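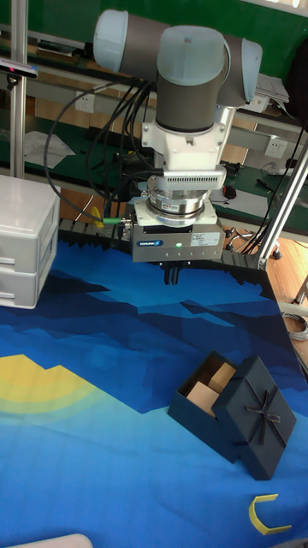

A tabletop covered with a blue printed mat.

Changes to Room and Table Reservations
Last updated: October
Print this page | E-mail this page
Shares: 107 | Comments: 4

The Stinel Community Learning Center has revised its policy on the reservation of study rooms, work tables and the lecture hall. The new policy applies to all members, including those who hold a household card, and replaces the rules printed in the back of the member handbook.

Demand for reserved space has grown steadily. The Center received almost 3,000 requests over the past program year, many of them for the same evening hours. A number of reservations were made well in advance and then not used, while other members were placed on a waiting list. The Board reviewed the matter at its spring and summer meetings and approved the changes set out in this notice.

Members may now hold no more than four open reservations at one time. Requests may be made up to one month ahead, either at the front desk or by telephone. A room that has not been claimed within 15 minutes of the start time will be released to the next person on the list. Members who expect to be late should call the desk, and staff will hold the space for a further 15 minutes where the schedule allows.

Standing reservations for clubs and classes will continue, but each group must name a contact person and renew its request every program term. The language circle, the tax help program and the Were Room reading group have already done so. Groups that meet in the Kutus Annex should note that the side entrance is locked at 8 p.m. and that members leaving after that hour must use the main doors.

There is no charge for study rooms or work tables. The fee for the lecture hall is unchanged for member groups. Outside organizations will be asked for a deposit, which is returned after the hall has been inspected. Food is permitted in the lecture hall and the Annex only. Covered drinks are permitted throughout the building.

"We have heard from members who work during the day and could rarely find an open room," said Nanami Yagi, Director of Member Services. "The new limits should give them a fair chance at the evening hours."

Reservations made before the policy was approved will be honored. Members who hold more than the new limit need not cancel any of them, though they will be unable to add others until the number falls.

Comments on the policy may be left at the front desk or sent in writing to Sharon Simiyu, Office of the Registrar. The Board will take up the comments at its winter meeting. Large-print copies of the full policy are available on request.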